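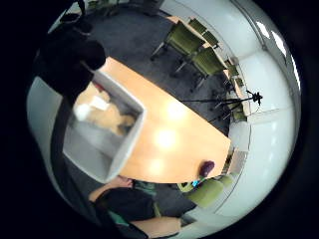 Gray box on the long table, green chairs lined up along the side.

Rekska workshop board > Builds > Handheld gripper, second version

trulen_tom8
Evening all. Version 2 of the gripper is together and I've been practicing at the long table, mostly on the box with the soft-looking beige and tan things in it. The fisheye takes in a ridiculous amount (table, chairs, carpet, the tripod over by the wall, the ceiling light) and I love it, but the shine off that tabletop is giving me fits. Three bright round spots right down the middle, and my tracking wanders whenever I pass over them. I've got 356 short clips so far and I'd hate to throw many out. Has anybody beaten this without spending real money?

sinandsolder
Oh, it's looking great! I'd put a cloth down. We used an old flannel sheet on the Zanivgate arm last September, pinned tight underneath so it wouldn't ruck up, and the trouble went away that same evening. Fifteen minutes of work, and most of that was me hunting for clips.

mossyvise
I'm going to disagree with the sheet, kindly. If the arm ever has to work on a bare table, you want bare table in your clips, shine and all. I'd lock the exposure down a notch first and see how the tracking likes it. Auto exposure gave me more grief than any reflection ever did, and I blamed the lamps for weeks.

sinandsolder
Fair, but he can't learn much from clips where the tracking has wandered off, can he? Get it steady on cloth, then go bare.

trulen_tom8
Exposure is still on auto, so that's a bit embarrassing. I'll lock it tonight and run the same box again.

latheandlemon
While you're in there, check your finger pads. Soft stuff in a box with tall sides is where mine always snagged, and I ended up shaving 2 mm off each tip so they'd clear the rim. I can drop my file in the Trulen folder if you want it.

trulen_tom8
Yes please! Mine do catch on the rim when I come in at a slant.

mossyvise
Keep the old pads, though. I tossed mine and missed them by the next weekend.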